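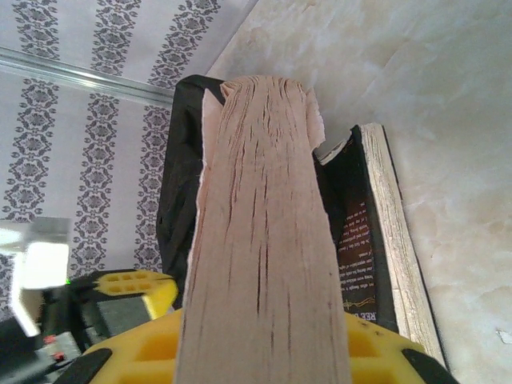
A strip of wood with a splintered end and a peeling outer layer.

Drostow school closes wood workshop until new supplier is found

1/3/19

The secondary school in Drostow has stopped all lessons in its wood workshop after parents complained about the quality of the material which the pupils receive. The school will use the time to look for a new supplier, the head teacher, Aleksandra Wysocka, told parents in a letter.

The workshop has bought its wood from the same sawmill outside Rondovley for many years. In October the sawmill changed its owner, and the teachers say that the deliveries became worse soon after. Two pupils needed help from the school nurse before the winter break – both had splinters in the hand, and both were back in class the same day.

"We teach young people to respect the material," said Waldemar Adamczyk, who leads the workshop. "It is difficult to do this when a board opens along the grain at the first cut."

The school spends 3,000 euros on wood each year. Of this sum, 2,000 euros are already paid for the present school year, and the town office is now trying to get a part of the money back. Ksawery Kubiak from the town office said that he has written to the sawmill and expects an answer this month.

The new owner of the sawmill, Ryszard Górecki, does not agree with the complaint. He says that the school ordered the cheapest class of wood and was informed about it.

During the break the three workshop groups will have technical drawing in the main building on Wilczyńska Street. The older pupils, who must finish a stool for their final grade, will get more time. Zewditu Moges, whose son is in the oldest group, asked at the parents' meeting for a written date, and the school promised to give one before the next meeting.

Parents with questions can call the school office in the morning.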